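Stop Ranking Grippers by Payload

3 min read

Most gripper comparisons I am asked to review begin with a table of payload, stroke and closing force. Those numbers are easy to get and easy to sort. For light tabletop work they predict very little, and I think we should stop putting them on the first page.

Our own trial is a case in point. We ran two sets of fingers, the Paladeo and the Verschueren, on the same pair of arms with the same controller and the same operators. The task was sorting pens and pencils into bins. On paper the Verschueren set wins every line of the data sheet. Over 1131 logged attempts it had 282 failed picks, and it was the weaker of the two. None of those failures had anything to do with force. A pencil weighs a few grams.

What failed was the approach. A thick fingertip has to come down on both sides of a thin cylinder without touching the table first. If the tip is tall and blunt, the operator tilts the wrist to see past it, the tilt moves the contact point, and the object rolls. The Paladeo tips are weaker and they wear faster, but they leave a line of sight to the object. That mattered more than any figure the vendors print.

Mostafa Kamel, who set up the trial, disagrees with me on part of this. His view is that the camera is at fault and that a better viewpoint would close most of the gap. He has a point. We moved the fixed camera down close to table height for the last 663 attempts, and the blunt tips improved. But a low camera has its own cost: anything near the lens hides what lies behind it, and depth along the table becomes hard to judge. I would not choose a gripper on the assumption that the camera can be made to suit it.

The other thing a data sheet leaves out is clutter. A single object in the center of a clean surface is a test of repeatability. Six writing implements at different angles, with two bins side by side at the back, is a test of whether the hand fits between things - and with two arms, whether the hands fit around each other.
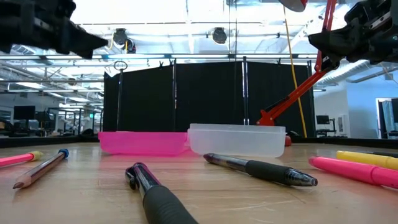
What I would report instead

First, tip width and tip height at the contact point, measured with the pads fitted. Second, the failed picks, split into slips, rolls and table strikes. A single success rate hides which of these the hardware is causing. Third, the camera position, given as a height and an angle, so that another lab can repeat it. The Pomwood group already does this and their results are the only ones I have been able to reproduce without writing to the authors.

Payload can go in an appendix. We will rerun the set with the Flevach controller in December, with the camera left where it is.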